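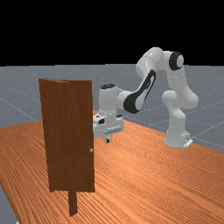
Figure 1. Upright door, wood-grain tabletop. Computer rendering.

Building Materials and Claims
Handout 2: Wood, moisture and the door that sticks
Flendcombe evening course, Friday, January 17, 2020

Read this before the session. Bring the Ginel brochure from last time and a pencil.

1. The usual story
Wood swells in damp air and shrinks in dry air. So a door sticks in August and swings freely in January. You will find this in every home repair book, and the first half is well supported. The second half is repeated far more often than it is checked. Plenty of doors stick all year. Some stick in winter only, when the heating is on and the house should be at its driest. If the usual story were the whole story, those doors would not exist.

The question for tonight is how much of a sticking door you can fairly blame on moisture, and what you would need to know before you did.

2. What wood does
Wood takes up and gives off water until it is in balance with the air around it. Most of the size change happens across the grain. Along the grain there is so little that for household purposes you can leave it out. A tall plank gets wider and narrower through the year. It does not get taller to any degree you would notice.

This matters for reading claims. A seller who says a solid door "grows in every direction" has not looked at one. A seller who says a door "does not move at all" is either selling something other than wood or hoping you will not ask.

Paint and varnish slow the exchange of water. They do not stop it. Look at the top and bottom edges of a door you own and see whether anyone finished them. Very often the answer is no, and the brochure's remarks about a sealed surface then apply to the two faces and nothing else. 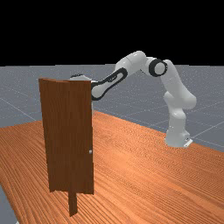
3. Grain you can see and grain that is there
A printed or drawn grain tells you what someone wanted the surface to look like. It tells you nothing about which way the material will move, or whether it will. Students lose marks on this every term. Before you say "the grain runs up the panel, so it will widen," say how you know that there is any wood under the pattern.

Ways to find out, from weak to strong:
- the name on the label (weak: "oak finish" is a color)
- weight
- the bottom edge, with a mirror and a flashlight
- a hole cut for a lock, if you can get the lock out

4. The Ginel figures
The brochure says the Ginel door was "cycled 3,000 times with no measurable change." Take this slowly. Cycled how? Opening and closing is a test of hinges. Going from damp air to dry air and back is a test of the wood. The brochure uses one word for both, and the photograph next to it shows a hinge.

It also reports a survey of 1,762 households, of whom 36 had complained of sticking. A complaint is a phone call or a letter. Most people with a sticking door plane it, swear at it or leave it open. The survey counted complaints and the headline counted doors. I would not repeat that figure to anyone.

The Juhász trial is better but has its own hole. It followed 3,811 doors and measured the gap at the latch side. Good. It did not record whether the frame was still square. A house that has settled a little will pinch a door at the top corner in any weather, and in the Juhász tables that door is put down as swollen.
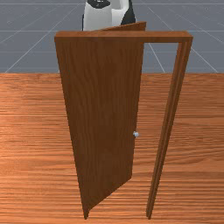 5. The frame gets off too lightly
Books talk about the door and forget what it hangs in. Check these before you blame the weather:
- Are both diagonals of the opening the same length?
- Are the hinge screws tight, top one first?
- Where is the rub mark? A mark along the whole latch edge fits swelling. A mark at one corner fits a sagging hinge or a frame out of square.
- Has the floor covering been changed?

None of this proves moisture is innocent. A door can be swollen and badly hung - many are. But the order matters. Once you have planed the edge, the evidence is on the floor with the shavings.
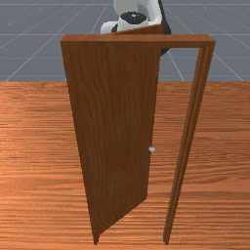

Figure 4. Door leaf partly open, with the lintel above and one tall jamb at the right. Computer rendering.

6. For next time
Pick one door at home. Measure the latch gap at three heights, and note the day's weather and whether the heating is on. Do it again a week later. Two readings will not settle anything, so please do not write that they do. We will compare them with the Omar sheet, where the author had a full year of readings and still claimed too much.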